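Pintura saltada en una cubeta metálica de dos compartimentos, ¿lijo todo o solo lo suelto?
Comunidad Purach – Talleres, trasteros y cajones de sastre
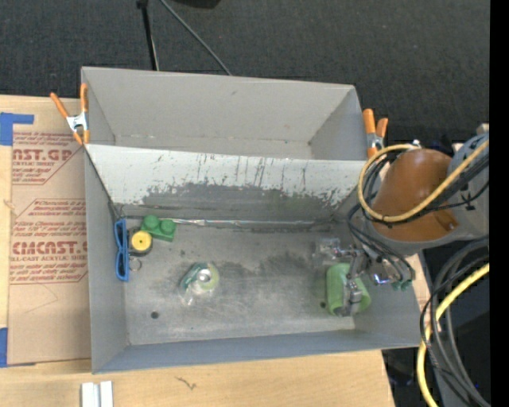

¿Puedo repintar solo el panel inclinado del medio sin tocar el resto de la cubeta?

Puedes pintar solo el panel, siempre que lijes hasta encontrar pintura bien agarrada y protejas con cinta la junta plateada de abajo.

Os cuento un poco más, que me lío. La cubeta la tengo en la mesa de madera y la uso para lo típico que no tiene sitio en casa: unas gafas de montura azul, una cinta métrica pequeña, una pieza verde de construcción, una anilla... El compartimento estrecho de atrás lo tengo vacío porque quiero guardar ahí los tornillos buenos, pero antes me gustaría dejar el panel decente. Arriba le queda pintura blanquecina con arañazos y unos chorretones oscuros, y abajo está ya en metal pelado, con un borde todo irregular. Me han hablado de una imprimación de la marca Drendik y no sé si es matar moscas a cañonazos. Tampoco quiero gastarme mucho, que la cubeta me costó 18 euros de segunda mano. ¡Gracias de antemano!

Publicado por gukside_casa – 2,597 visitas

Niall Cruickshank
Hola! Yo tuve una parecida en el garaje y la arreglé en una tarde (bueno, una tarde y la mañana siguiente, por el secado). Lo primero es vaciarla y lavarla con agua tibia y lavavajillas, aclarar y secar bien con un trapo. Luego rasca con una espátula todo lo que se levante – sin miedo, lo que salta hoy con la espátula te iba a saltar en un mes con un destornillador. Ese escalón que te queda entre la pintura vieja y el metal es lo que más se nota después, así que ahí lija con grano 120 hasta que pases el dedo y no enganche. Remata con un 240 y quita el polvo.

Imprimación para metal sí le pondría, la que encuentres, no tiene que ser ninguna en concreto. Una mano fina, que seque lo que diga el bote, y encima dos manos de esmalte. El fondo del compartimento grande yo lo dejaría como está, vas a estar arrastrando cosas por ahí y se te va a rayar otra vez. En el mío corté un trozo de alfombrilla de goma y listo, las gafas lo agradecen un montón.

Una cosa con los chorretones: prueba antes con un poco de alcohol en una esquinita. Los míos eran grasa vieja y se fueron casi todos frotando. Si la pintura es muy antigua o no sabes de dónde viene, no la lijes en seco, mójala y ponte mascarilla.

semple70
yo no pintaba nada, es una cubeta

Marta_trastero
De acuerdo con Niall en casi todo, aunque yo usaría spray en vez de brocha, que en un panel inclinado la brocha te deja lágrimas seguro. Pasadas cortas y a unos 70 cm no, que es muchísimo – a un palmo largo y ya.

Y mira bien cómo vas a ordenar lo de dentro, que al final la pintura se estropea por tenerlo todo suelto. Yo en el lado grande metí tres cajitas de plástico sin tapa: una para medir y marcar, otra para anillas y piezas sueltas, y otra para lo que «ya veré qué es». Las gafas, en su funda, por favor, que he rayado dos pares así. Si vas a llenar el hueco de atrás de tornillos, deja curar el esmalte una semana entera antes.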